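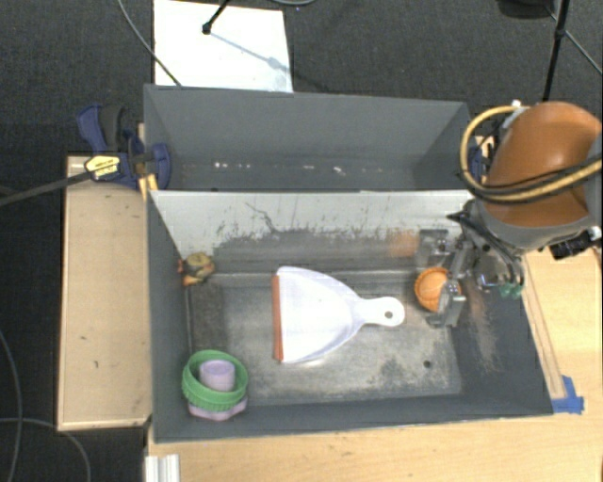
The Small Things Bin

At the Clernby Community Play Library, the most frequently handled container is also the least admired. It holds whatever has been separated from its set: a ball, a figure the size of a walnut, a piece that stacks onto another piece, and quite often a dustpan that someone set down and forgot to take back to the closet.

The library lends toys and games to 351 households in Clernby and the neighboring town of Buckley. Every loan is returned in a cloth bag with a printed card that lists its contents. When the card and the bag disagree, the missing or extra items go into what the staff call the small things bin, where they stay for up to 21 days before a decision is made about them.

Juraj Michalík has managed returns at the library for three years. He describes the bin as a working tool that deserves the same attention as the shelves. Under his supervision, it is emptied in full once a month, and every item is placed in one of four groups: balls, figures, stacking pieces and household goods that do not belong to the collection.

Balls are the simplest to place. A miniature ball with molded seams usually belongs to a tabletop hoop game, and the library owns several of these. Figures take longer. Many are no taller than a thumb, their colors have faded to yellows and browns, and the older cards say only "figure, small." Mr. Michalík has begun adding a line to each card that gives the color and the pose.

Stacking pieces present a different difficulty. A green ring may fit neatly on a purple base and still come from another set entirely, and families tend to return such pieces already joined. Staff are asked to take them apart, check the underside of each one and consult the card before putting them back together.

The fourth group is where the dustpan is generally found. The library prefers a plain plastic model with a flexible rubber lip, which lies close to a floor and collects fine grit that a rigid edge leaves behind. A hole in the handle allows it to hang from a hook. The hook was installed in January, beside the returns counter, and its use has been uneven.

Cleaning the bin itself was added to the schedule later, at the request of Ciarán Ní Chonaill, who coordinates the lending program. Dust gathers along the sides and in the corners of any metal container, and it transfers readily to toys that have just been washed. The current procedure calls for brushing out loose dirt first, wiping the walls from the top down and leaving the bin to dry before anything is put back in it.

Some 80 pieces were matched to their sets during the most recent sorting. Those that remain unclaimed are offered to the sister library in Sudberg, which keeps a drawer of spare parts and accepts deliveries in the morning.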